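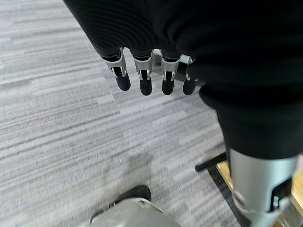 Photo: posted by rillton_renter

Gray and white striped carpet, furniture dents and fuzz, help

Moving out of our place in Rillton end of June and the living room carpet is driving me nuts. Its the striped kind, light gray with darker gray running through it. Two problems. Deep dents where the couch legs were, and black fuzz that shows up on all the light stripes. Vacuum goes right over it. Deposit is 725 so I'd like it back. Do I have to rent a machine or is there a cheap fix?

mopbucket_4
Ice cubes for the dents. One in each dent, let it melt all the way, blot, then fluff the pile up with a spoon or your fingers. Did almost my whole bedroom this way. Really deep ones took 2 rounds. Don't use an iron straight on it if you dont know the fiber, synthetic will melt and then you have a real problem.

Fuzz: rubber squeegee or a damp rubber glove. Pull WITH the stripes first, short strokes, then across. Vacuum after. Black lint off knit stuff is the worst, it sort of hooks in.

Rotbridge_Dee
Check your lease before you rent anything. Mine said professional cleaning with a receipt and I'd already done it myself, so paid twice. Ask for a walkthrough too, light dents might count as normal wear depending on where you are.

If you do rent, go easy on the water. Windows open, fan on, stay off it overnight.

lintking400
just get a new vacuum lol

rillton_renter
Squeegee got a TON out, thank you. Gross. Trying the ice tonight, will check the lease for the receipt thing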